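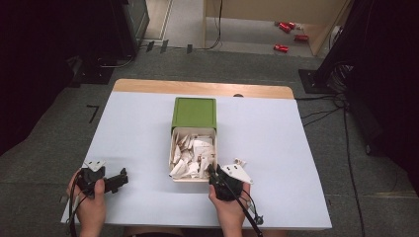

Section 4. Paper scrap box: setting up and recording the task

Read this section before you promise anyone a robot that tidies the office. The Sekska arm will pick up a wood block all day long. Crumpled paper is another matter, and the settings that work for blocks won't carry over.

What you need

Table with a plain, light top
Storage box with a green lid
Paper scraps, crumpled and folded, enough to reach the rim
Two hand-held grippers with marker plates and cables

4.1 Preparing the table

1. Lay the light sheet over the tabletop and smooth out any bumps.
2. Put the box in the middle, with the open side of the container facing the operator.
3. Fill the box with scraps. Don't press them down. Printed scraps are fine.
4. Tilt the lid back so the paper can be reached.
5. Run each gripper cable down toward the operator and check that both arms can cross the table without pulling on anything.

Note: Ruan Sithole's original instructions called for fresh paper, crumpled the same way every time. We dropped that. Nobody's waste paper looks like that, and a model trained on it did badly as soon as we gave it old invoices.

4.2 Recording with the hand-held grippers

1. Hold one gripper in each hand, marker plates facing up.
2. Start the recording in Fovarby and wait for the tone.
3. Bring the right gripper to the front of the box with the jaws open.
4. Close on one scrap, lift it clear and set it down on the sheet.
5. Use the left gripper to steady the box if it slides.
6. Repeat for 24 scraps, then stop the recording and refill.

Caution: Keep fingers away from the jaws. They close faster than you expect.

Caution: Don't reach into the box with a bare hand during a recording. Delete the take if you do.

It will feel slow. A person can empty a box like this by tipping it over, and you will think of that many times before lunch. The job is slow on purpose, but keep it in mind when someone shows you a speeded-up video of a robot doing the same thing. 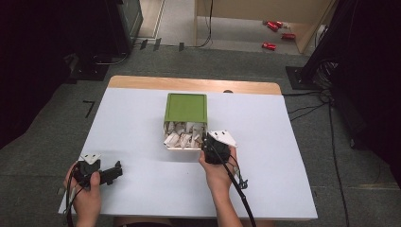

Scraps that are wedged under others are the hard ones. Pull gently and let the pile shift. If two come up together, put both back and try again - do not shake one loose, or the arm will learn to shake everything.

4.3 How much to record

The Dendalden release notes suggest 1,000 picks. We stopped at 908 and saw no gain over the last few sessions. Busisiwe Nkosi thinks more variety in the paper would help more than extra picks, and I agree with her, though neither of us has proved it.

4.4 What to expect from the arm

With a good set of recordings, the arm should take single scraps off the top of the pile. Expect trouble with:

flat pieces lying against the side of the container
two scraps folded into each other
a lid that has slipped forward
the last few pieces at the bottom

Do not leave the arm running alone. The sales sheet says "unattended sorting" - treat that as a plan for the future. In our July trial someone had to step in on almost every refill.

If the arm stops with its jaws closed on the box rim, press Hold, open the jaws by hand and go back to step 2 of 4.1. For error lights, see Section 6.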